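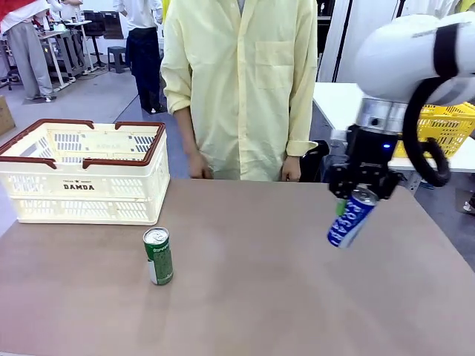 Blue can vs green can, with the basket for the drinks run.

bimum_13
ok so question for the group. stocking drinks for the break room at Petatwood, do you put cans in the shopping basket lying down or standing up. I say lying down, more fit. Prys Voyle says standing, period. we went back and forth on it way too long

griffiths_k
standing. every time. tops stay clean and you can read what you got

tabby693
Lying down is fine if the basket is full. Half full they roll all over teh place and the basket tips on you going up the stairs. ask me how I know

bimum_13
yeah but 13 cans standing up in one of those plastic ones, is that even possible? the slots on the sides catch the rims

griffiths_k
sure it is. heavy stuff in the middle, light stuff by the handles. been doing it this way at Stetulstead since September, no dents

oldshelf1913
Disagree w/ both. Skip the basket, use a box. Those baskets are for bread and chips. Handles dig in your hands with cans

tabby693
a box has no handles at all??

oldshelf1913
Cut some. Two minutes

pvoyle
Prys here. for the record I said standing for the POCARI and whatever else we drink first, lay the rest on top. not the same as "standing, period"

bimum_13
that is not what you said lol

pvoyle
close enough. also who keeps leaving the cream basket on the brown table, the one with DAMDA on the front. it goes back by the door when your done

tabby693
is the green can any good? cant read the label from here

bimum_13
havent tried it. will grab one at 3 and report back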